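Home Organization 1: The Table Before the Meal
Handout for week two — Salma Helmy

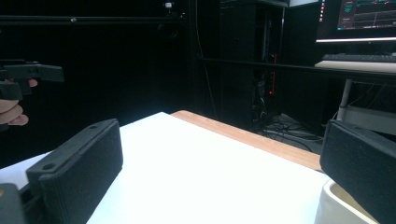

Landadeck, 26 September 2024

Welcome back! Tonight is all about table setting, my favorite part of the whole course. A white tabletop with a wood border is lovely to practice on, and a plain white bowl with a thick rim looks good with almost anything you own.

Start with the bowl. Set it near the edge, then step back and look — does the person sitting there have elbow room? Move it and look again!

Spoon on the right, napkin on the left, glass above the spoon. Serving dishes go down last, in the middle, where everyone can reach.

For next week: set one place at home and sketch it. Read Ashour, page 82, on bowls and plates (page 100 too, if you like napkin folds).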